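5.3 What the success label was measuring

The failure that cost us most of the autumn was in the logging, and we were slow to suspect it. In the main run at Clulgate the Grodano policy made 851 grasp attempts, of which 506 were recorded as successful. Those numbers went into an early draft of this paper. We no longer believe the second one, and this section sets out why.

A grasp was marked as successful when the fingers stopped short of fully closed and the motor current stayed above a threshold while the arm lifted. The rule came with the Hamel baseline and we took it over without testing it. It looks reasonable. A hand with nothing in it should close all the way, and a hand with a block in it should not. The rule says nothing, though, about what is between the fingers, or whether it has left the bin floor, or whether it is still there when the arm gets to the drop point.

The first sign of trouble was a fault we had put down to the arm. On November 9, 2020 the controller stopped with an excess force warning during a lift and the session was abandoned. Kamrul Ranasinghe went through the Darnine log for the minutes before the stop and found a string of attempts marked as successes, all in the same part of the bin, with almost the same finger opening each time. Nothing had been put down at the drop point during that stretch. The policy had been closing on something it could not lift, scoring a point for it, and going back.

We then watched 60 of the attempts marked as successful, picked at random from the whole run. Some were plainly good. In others the block was pinched near one end, swung as the arm rose, and fell back. In a third group the fingers had pressed a block against the wall and stopped there, which held the current up nicely. We do not give a corrected rate. The side camera loses sight of the fingers in too many of the clips, and two of us watching the same clip did not always agree. A revised figure would look more exact than it is.

It has been suggested to us that the error should affect Grodano and Hamel equally, so that the comparison between them still stands. We doubt this. Grodano was trained on the label and Hamel was not. A policy that is rewarded for a stalled finger will look for places where fingers stall, and the edges of the bin offer plenty. The gap between the two methods may be partly or wholly a measure of how well one of them learned to please a faulty test. We cannot separate the two effects with the data we have.

The repair was dull. From December onwards a lift counts only if the finger opening changes by less than 2 mm between the top of the lift and the drop point, and if the overhead depth reading at the grasp location has changed. The excess force stop is now logged as a failed attempt; before, it simply ended the file and the last attempt kept whatever label it had. This second fault may be the worse of the two, as it removed from the record the attempts that a safety reviewer would most want to read. We would ask anyone reporting results from a similar setup to say how their stops are counted. Few of the papers we compared against do — ours did not either, until it was pointed out to us.

We are also less sure than we were that the layout of the workspace is a neutral matter. Blocks near a wall leave little room for the fingers, and a contact with the wall can pass for a contact with the block. Figure 4 gives an idea of how tight things are: the gripper is across the middle of a red block inside the bin, with other red and green blocks spread over the floor, one of the green ones lying against the foot of the sloped panel at the back. The panel and floor are scratched and scuffed, and we cannot say how much of that wear dates from the runs reported here, so we draw nothing from it. Nor can the figure be used to judge the grasp. A still like this would have been accepted as evidence by the old rule and by most readers, including us, and it does not show whether the block came up. For that reason the clips are released together with the original labels, the revised labels where we have them, and the force readings for each stop.
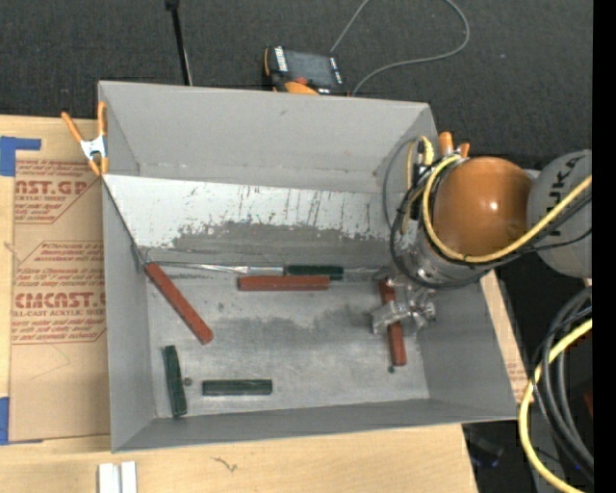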